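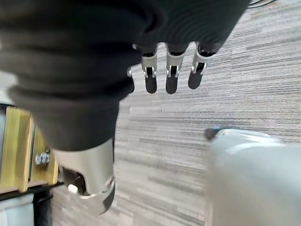
Knit sleeve option on the Brutivon hand: worth paying for?

Asked by Benito Esteban
June 13, 2026

We are renting a two-arm Brutivon for household tidying work, and the rental desk has offered us the knit hand cover as an add-on. It costs 280 for a set of two. It is the dark gray ribbed one that goes over the wrist and the back of the hand and leaves the fingertips out.

Our main task is shoes. The arm goes to a two-shelf rack and handles slippers, cream ones on the top shelf and pinkish-beige ones on the lower shelf. The rack has metal uprights with holes all down them, and the shelf has a bolt and nut that stick out. I worry about the silver plates on the fingers scraping the wood, and I worry just as much about a loose cover catching on the bolt.

Has anyone used the cover for this kind of job? Does it get in the way of the thumb? Our contract says the deposit is 1000 and I would like to get it all back.
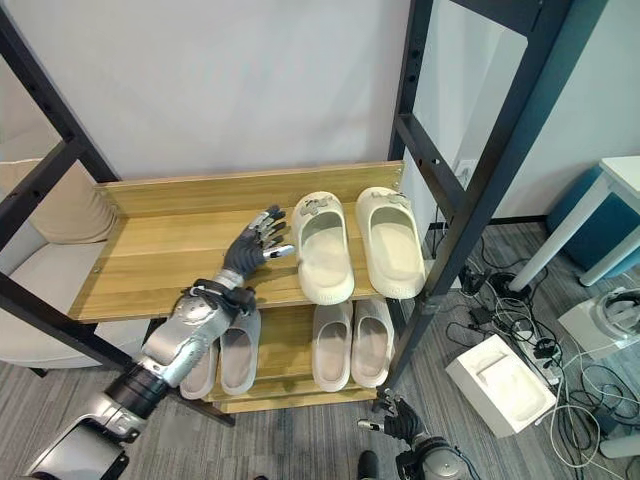 Top shelf, right hand next to the cream pair.

2 answers

Cirilo Carrillo
I had the cover on for 300 hours, starting in February. It does what they say for scuffs on the back of the hand. It does nothing for the fingers, which stay bare from the middle joint down, and those are the parts that touch your shelf. If scraped wood is your worry, the cover won't fix it. Slow the approach down and come in higher.

On snagging, mine caught twice, both times on screw heads. The hem rides forward when the wrist bends down. After the second time I folded the hem back once and put a few stitches in it, and it stayed put. Check with the rental desk before you sew anything, though. Mine was purchased.

The thumb was fine as long as the knit wasn't bunched over the base. If it is bunched, the thumb closes short and the grip on something thick like a molded slipper is poor. Pull it smooth before each run.

I would pay for one cover, for the hand that does most of the reaching. They sold me a single when I asked. The order code was 3703, but that may have changed.

Salamatu Okeke
We got the Nuvberg one instead, cheaper and it washes ok. Don't know if it fits yours. The elastic was tight going on.

Comment from Benito Esteban
Thanks both. I will ask for a single and try it on the top shelf first. Cirilo, did you fold the hem to the inside or the outside?

Comment from Cirilo Carrillo
Inside.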